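Home | Forums | New posts | Members | Log in

Search this forum... Advanced

Bimanual e-waste sorting: does the split policy hold up?

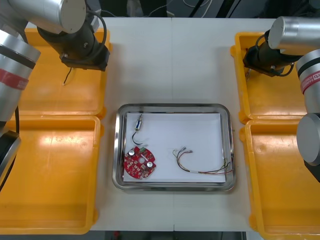 Is one policy per arm better than one policy for both?
On the Sorkis benchmark, separate policies won on rigid parts and lost on wiring. 652 trials, bins chosen by material.

skornent_fan
Lost by how much? The Sudis write-up says ten points and then changes the subject to future work.

valdo_e
Ten, averaged. Wire bundles were the whole gap. Each arm decides the bundle is its neighbour's problem, a behaviour I recognise from share houses.
- Eustaquio Valdovinos

grommet
I don't buy it. They trained the joint policy on 3000 demos and gave the split ones half each. Of course it sulked over the wires.

valdo_e
Fair, but the rigid parts got the same half each and came out ahead. Explain that one.

grommet
Capacitors on a board don't change shape when you look at them. Rerun it with equal data and I'll apologise in whatever colour you like.

skornent_fan
Ashour tried that in August with 50 extra wire demos. The gap shrank. Didn't close.

grommet
50! Practically a weekend's work. My apology remains in the drawer.

valdo_e
I'll queue the equal-data run once the cluster's free, so don't hold your breath.

Recent threads
Gripper pads that survive solder flux
Sudis bin labels, again
Ashour wire set: where's the licence?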